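**January, evening**

Day 3 with the Hevico hand gripper. Keith wants a yes or no before the trial runs out, so I stayed at the table most of the afternoon.
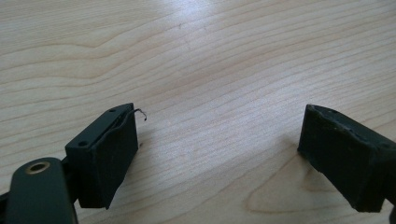
The grip itself is fine. The trigger is lighter than on the Ustard and my hand didn't ache after lunch, which it always did with the old one. Opening is wide enough for the jam jars. It doesn't like anything flat. Coins and washers I gave up on.

Finger pads are my main complaint. Hevico sells them only in pairs, and Araceli got a quote of 50 dollars a pair plus shipping from Olmedo. The booklet says to swap them every 900 grips. We do about 300 on a good day, so that adds up fast. I wrote to Cristian Quintero in their sales office and asked if we can buy the plain blocks and glue on our own rubber. No answer yet.

The two screws per finger are easy to reach — I'll give them that. Casimiro had a pair off and back on before his coffee was done.

The software is slow to start and asks for the login every time. Ultan thinks it's our network. I don't.

Leaning yes, if they move on the price of the pads. Need to call Olmedo in the morning and find the hex key, the small one. Bed early.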